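Workidico Community Forum > Maintenance and Service > Two-arm units
Topic: Sleeve bunching at the wrist end and service interval - Kordestani cell

cell_admin_north
Posted in November, 8:40 a.m.
Good morning. Our department is responsible for one two-arm unit in the Kordestani cell, which handles black molded trays on a yellow two-level shelving unit. The arm is fitted with a ribbed protective sleeve. Our written procedure requires that the sleeve be drawn back, inspected and reseated every 79 operating hours. The technicians have asked whether that interval may be extended, as the work takes 17 minutes per arm and the cell must be stopped for it.

The sleeve gathers into stacked rolls toward the wrist. The wrist segment and the silver section below it remain clear.

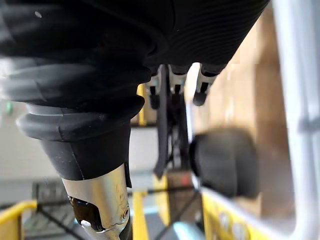 The procedure we inherited came from Gradow and does not state how much gathering is acceptable. I would be grateful to hear what limit other sites apply, and whether the limit is written down or left to the technician.

tolerance_stack
Posted 9:15 a.m.
We apply a written limit. Gathered material may not reach the joint between the wrist segment and the metal section at any position in the work envelope. The technician moves the arm slowly through its full reach with the tray program loaded and checks at both ends of travel. If the sleeve touches the joint, it is reseated that day.

I would not extend the interval. A sleeve that has shifted once will usually shift again, and the folds wear against each other on the inside where no one looks.

p_hollis_maint
Posted 9:52 a.m.
I respectfully disagree with the previous reply. Drawing the sleeve back is itself a source of wear. At our site most of the tears we recorded began at the upper clamp, and they began after we shortened the interval. We now inspect by eye at the start of each shift and draw the sleeve back only at the quarterly service. Our replacement orders went down.

The original poster should also state how low the arm must reach. A cell that works only at the top shelf places much less demand on the sleeve than one that works at the lower level.

cell_admin_north
Posted 10:30 a.m.
Thank you both. The unit works at both levels. Trays are set out on the top shelf, and small parts are kept on the lower one. The reach to the lower shelf is the position that concerns us, as the hand must come in just below the lip of the upper shelf.
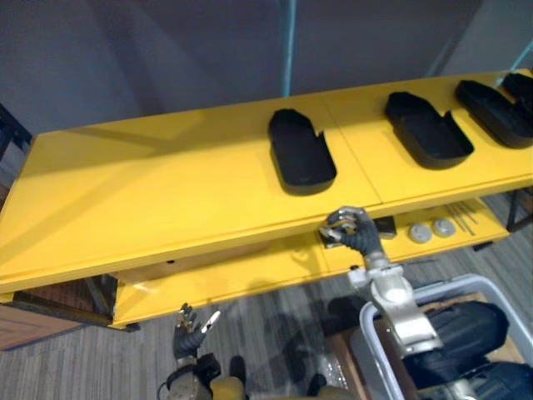 Our taught clearance at the lip was set when the cell was commissioned and has been corrected 2 times, in each case after the shelving was moved for floor cleaning. We have now marked the position of the shelf legs on the carpet, and the position is confirmed before the program is released. The Clurko checklist has a line for this, although it was being signed without a measurement.

tolerance_stack
Posted 11:05 a.m.
A signature without a measurement should not be accepted. Please have the technician enter the figure.

On the sleeve, I accept the point about clamp wear. We use a wide clamp with a soft liner and have not seen those tears. If p_hollis_maint is using the narrow clamp, that may account for the difference between our sites.

p_hollis_maint
Posted 11:20 a.m.
We are using the narrow clamp. I would still not draw the sleeve back every 79 hours on a unit that shows no contact at the joint.

retrofit_desk
Posted 1:45 p.m.
One addition. Before reseating the sleeve, check the screws on the metal section by hand with the correct driver. We found one loose at almost every second service until this was added to the sheet. Do not apply thread compound unless your service document allows it - ours does not.

cell_admin_north
Posted 3:10 p.m.
Noted, and thank you. We will keep the present interval until the quarterly service, add the joint contact check at both shelf levels, and request a price for the wide clamp. I will post the inspection results in this thread once the service has been signed off.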